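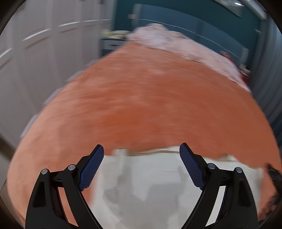
I have sat in fifteen offices in my working life, and the newest of them has a room it calls the Living Room. It has two sofas, a rug with a pattern like a weather map, and a shelf of books chosen by spine. The thinking, as the design people explained it to us, is that workers are happiest when the office feels like home. I'd like to know whose home they visited. The most persuasive piece of furniture in any house is a big bed with an orange blanket on it and a heap of fluffy pink bedding up by the headboard, and I notice that no workplace designer has ever proposed one. They took the part of home where you entertain your in-laws and left out the part people miss when the alarm goes off.

Our firm, Eltora, moved in September. Before that we had a plain floor in a plain building, with desks, a door that closed, and a kitchen where the microwave had its own politics. Then someone upstairs read that offices had to "earn the commute," and we hired a studio called Brillulance, who asked us how we wanted to feel at work. Jui-lin Chuang, from payroll, wrote "paid."

What we got is handsome. I'll give them that. There's a lot of pale wood and a staircase you're supposed to sit on, which I've done once and which my back remembers. There are five kinds of seating and hardly any kind of wall. Phone calls happen in booths the size of a wardrobe, where the light goes off if you stay too still, so anyone listening carefully to a client has to wave one arm at intervals like a man drowning politely.

My quarrel is with the idea underneath. A home is comfortable because you get to decide things in it. You pick the lamp. You shut the door. If you want to eat soup over the sink at four in the afternoon, the sink has no opinion. None of that can be bought by the yard and installed over a long weekend. When an office borrows the look of a house and keeps the booking system of an airport, people can tell.

So-ying Choi, who ran our move and has heard all this from me before, says I'm being unfair, and that the old place was dark and smelled of toner. True on both counts. She also points out that the younger staff use the Living Room all the time. They do. They sit in it with headphones on, facing the window, which is what they'd do if we gave them desks by the window.

If Brillulance ever asks me again, I've got my list ready. I want a desk that's mine on the days I'm in, with a drawer. I want the air to be one temperature. I want two or three small rooms with real doors and lights that trust me. Put the money from the rug into the ceiling, so that I stop learning about Wing-yan's kitchen remodel from nearly forty feet away (she's going with the green tile, and I think it's a mistake).

Leave the sofas, if they've been paid for. Somebody's in-laws might come by.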